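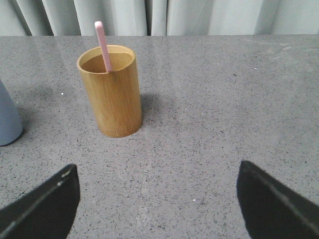 How far has the leak repair program gotten?

We have visited more than 900 of the 1,000 homes in the plan. The remaining visits are all on the Fairclough side of town, where we started last because the water main there was being replaced.

This report covers the first nine months of the Ikascombe Household Leak Program, paid for by the Proson grant. It goes over home visits, repairs, meters, spending and the work left to do. The water use tables are in a separate file and will follow once the utility has closed its billing period.

Home visits

A visit takes most of an hour. The plumber checks the toilets with dye tablets, looks under every sink, reads the meter with all the taps shut, and reads it again at the end. Small repairs are done on the spot. Anything behind a wall or under a slab is written up and passed to the property owner.

Toilets are still the main problem. Worn flappers and fill valves make up most of the repairs, and many of the residents had no idea water was running. Kitchen faucets come next, mostly old cartridges and loose supply lines. Outdoor spigots were a smaller item than we planned for, and we have moved part of that parts budget over to toilet valves.

Evening visits were added in March after a run of missed daytime appointments. The 6 p.m. slot fills first. We would like to keep it through the end of the grant, though it does mean paying a higher hourly rate to the plumbing contractor.

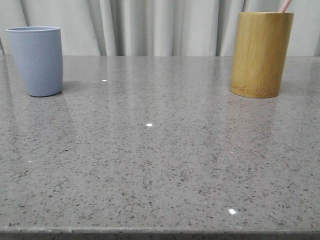 Meters

The Simex meters arrived later than promised, and the first batch came with the wrong thread for the older service lines in town. Adapters fixed that, at our cost. The meters have read reliably since then. We check each one against the utility's reading when it is installed and again at the next billing date.

A few homes have no shutoff valve on the house side. We can't fit a meter there without closing the street valve, and only the utility can do that. Those homes are on a list and the utility has agreed to work through it in October.

Repairs passed to owners

This is the slow part. When a tenant has a leak that is the owner's job to fix, we send the owner a letter with the meter readings and a cost estimate. Some owners call back right away. Others need a second letter – and a few have not answered either one. In May we began adding a line to the letter that shows what the leak costs over a year at current rates. Replies have picked up, but it is too soon to put a figure on it.

Renters have told us they worry about raising a leak at all. The visit form now lets them choose whether their name goes in the letter.
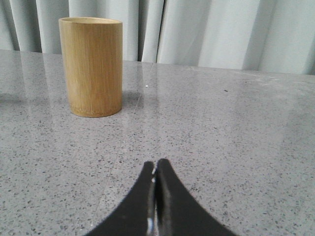
One tenant in Fairclough wrote that the repair itself was quick, but that she had waited 4 weeks for an appointment and would have liked a call in the meantime. She also asked whether the bill for the leaking months could be adjusted. We passed the billing question to the utility, which does offer a one-time credit when a repair is on record. The credit form now goes out with every repair receipt.

Spending

Labor is on budget. Parts are slightly under, even with the adapters. Travel is over, mainly from repeat trips to homes where no one was in. We are asking to move the unspent printing money into travel, which would cover the difference without changing the total.

Work left to do

Finish the Fairclough visits, complete the homes waiting on a street valve, and take a second meter reading at every home where a repair was made. Those second readings matter most for the final report. We also need a decision from Proson on the evening slot before the contractor's current agreement runs out.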